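Packing up with Pallavi

I got to Pallavi Kandpal's place on Milmont a little after lunch, and she handed me a roll of tape before I had my coat off. "You can ask me anything you like," she said, "but you're going to fold while you do it." So I folded.

Pallavi packs kitchens for people who are moving (whole houses too, if they beg), and she's been at it for 14 years. She started in May, with her sister's apartment and a car full of newspaper. These days it's mostly plates, bowls and cups, which she says is the part people dread and the part she likes best.

"Everybody wants to start with the heavy stuff," she told me. "Start with the cups! You use two of them all week. The rest can go."

I asked what she gets wrong. She laughed and told me about the Villomier job, where she labeled 20 boxes on the lids and then stacked them. "Couldn't read a single one. I'm on the floor at midnight with a flashlight, and they want the coffee maker."

Now she writes on two sides and numbers everything in one long run that she never resets. The box we were working on would be 638. I thought that was kind of wonderful -- she thought it was just easier than starting over.

She's fussy about creases. Bend the panel back once, all the way, before you tape it, or the flap keeps springing up at you. I did mine too gently and she did them over without a word. Her bowls go in on edge, like records, with paper between each one and a fat wad at the bottom. Cups get stuffed first and then wrapped.

"Five minutes a shelf," she said. "If it's taking longer, you're reading the newspaper."
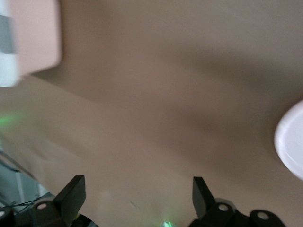 Lech Gajewski doesn't buy the part about bowls on edge, and told me so when I called him that evening. He has always laid his flat with a towel between them, he said, and he has the full set to show for it.

I passed this along to Pallavi. "Lech owns four bowls," she said, and went back to looking for the scissors.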